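Student project talk, speaker notes
Aug 6, 2022

Start without the video. Everyone at these things starts with the video, and after a clean video the room stops asking questions.

Who we are: the Rusu student robotics club. Rodica Sârbu and Petrică Ghiță did most of the recording. Darius Olteanu did the training runs. I argued with all three of them, and some of that is in this talk.

What we said we would do, back in October: teach an arm to pick up and put down soft things (cloths, mostly) from demonstrations given by hand. No hand-written rules. Read out the sentence from the proposal here, slowly. "The system will generalize to unseen household items." I voted for that sentence. I would not vote for it now.

What we have: 3,637 demonstrations. Pause, let them be impressed, then say that 210 of them are the ones Darius trained the final version on. Explain the difference. Lost tracking, fingers half closed at the start, people forgetting which task they were on. A big number on a poster tells you how long the students were at it and very little else.

If Mircea Hodoroagă is in the room he will ask about success rates. Give him the straight answer: 60 percent on cloths the model had seen, on the table it had seen. We never ran enough trials on new cloths to quote a number, so don't quote one, even if pushed.

Next, the recording itself. Say it plainly – holding the tool is tiring, and tired people give sloppy demonstrations. Petrică's late sessions are visibly worse than his early ones, and he agrees with me.
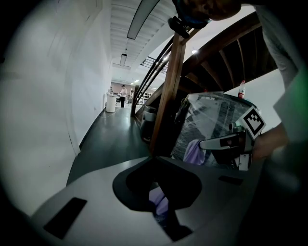
The other thing I would like the younger teams to hear is that we kept changing places and calling it variety. Moving to a new spot gives you new backgrounds. It does not give you new ways of grasping, and our grasps are nearly all the same grasp. Rodica disagrees and thinks the backgrounds helped. She may be right, we have 2 comparison runs and they point in opposite directions.

Skip the Fliltberg slide if short on time.

Questions I expect: cost, whether the data will be shared (undecided, don't promise), and whether we would do it again. My answer to the last one is yes, with a smaller task and a test plan written before anybody picks up a gripper.

Leave the contact slide up during questions.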